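Trevcombe Center Opens Toy Library and Play Table for Families

TREVCOMBE — Families in Trevcombe can now borrow play food, foam blocks and children's tableware free of charge, following the opening of a toy library at the Kutgate Family Center.

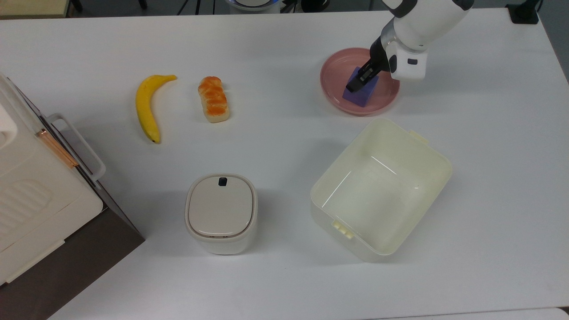 The service opened to the public on Wednesday and operates from the ground floor of the center. It allows parents, grandparents, foster carers and licensed home child care providers to take home sets of playthings for up to 6 weeks at a time. A membership card is required, and is issued on the spot to any adult who can show proof of an address within the town limits or in the neighboring district of Pruvport.

The collection has been built up over the past year from purchases and donated goods, and the center reports that it now stands at 2,876 pieces. Play food makes up the largest share. Fruit, bread, vegetables and baked goods are kept together in sets intended for pretend cooking and shopping, with plates, cups and serving dishes stored alongside. Building materials form the second largest group, with soft foam blocks for younger children and hardwood blocks for those of kindergarten age and above.

In a statement issued at the opening, the center said that pretend meals had been chosen as the first theme of the service after a survey of families using its existing programs. Respondents were asked which playthings their children returned to most often at the center but did not have at home. Kitchen and food items were named more often than any other category.

"Setting a table, sharing out a meal and putting things away afterward are activities that children see every day," the statement said. "They give a child and an adult something to talk about, and they need very little equipment. A banana, a loaf and a plate are enough for a long afternoon."

The statement added that the center did not intend the service to replace the purchase of toys by families, but hoped that it would allow parents to find out what their children enjoyed before spending money.

Borrowing and returns

Members may borrow up to 5 sets at once. Each set is issued in a drawstring bag with a printed contents card, and borrowers are asked to check the contents against the card before leaving the desk. Sets may be renewed once, in person or by telephone, provided that no other family has requested them.

There are no late fees. Families who keep a set beyond the due date will receive a reminder, and further borrowing will be suspended until the set is returned. Lost or damaged pieces should be reported at the desk. The center does not charge for ordinary wear, and will ask for a contribution toward replacement only where an entire set is missing.

All returned items are inspected and cleaned before they go back on the shelves. Hard plastic pieces are washed in warm water with detergent and air dried. Foam blocks are wiped by hand and left to dry on racks overnight, and for this reason they are normally unavailable on the day after a return. Foam with tears or bite marks is withdrawn.

Parents of children under three are advised to speak with staff before choosing a set. Certain items are marked with an orange tag to show that they contain small parts, and these are issued only to households where an adult confirms that they will be used under supervision.

Play table sessions

In addition to the lending service, the center will hold open play table sessions for children from 18 months to six years old. The sessions last one hour and take place on weekday mornings. A limited number of pieces are set out at a time, and children are free to sort, stack, serve and rearrange them as they wish. Adults are expected to remain with their children throughout.

Staff have been asked to keep the tables uncluttered. According to guidance prepared for the program, a small choice of items with plenty of space between them makes it easier for young children to settle on one activity, and also shortens the time needed for tidying. Tidying is treated as part of the session — the last ten minutes are set aside for it, and children are encouraged to return food to the food shelf and blocks to the block shelf.

A quieter session, with fewer participants and lower lighting, will be offered once a week for children who find larger groups difficult. Places at this session must be reserved in advance. The other sessions do not require registration, although families may be asked to wait if the room has reached its capacity.

Funding

The toy library was established with a grant of $4,000 from the Azar Fund, which supports early childhood projects in the region. The grant covered shelving, storage bags, cleaning supplies and the purchase of new play food and foam blocks. Staffing is met from the center's existing budget.

The fund said in a written comment that it had been pleased to support a project "of direct and practical use to families with young children," and that it would consider a further application once the service had completed its first year of operation.

The center is to review the collection in May. The review will consider which sets have been borrowed most often, whether the loan period is suitable, and whether puzzles and dress-up clothing should be added. Members will be invited to comment by means of a short form available at the desk in English and Spanish.

Donations

Donations of playthings in good condition are welcome and may be left at the front desk during opening hours. The center is particularly in need of toy bread and baked goods, children's plates with raised rims, and foam blocks in solid colors. It is unable to accept soft toys, battery-operated items, painted toys of unknown age, or sets with missing pieces. Donors are asked to clean items before bringing them in and to place small pieces in a sealed bag.

Real kitchenware, including glass and ceramic dishes, cannot be accepted for the play food collection.

The toy library is open Monday through Friday from 9:30 a.m. to 4 p.m. The entrance is at the side of the building, where there is a ramp and space to leave strollers. Membership forms may be completed at the desk or collected in advance from the Trevcombe and Pruvport public libraries.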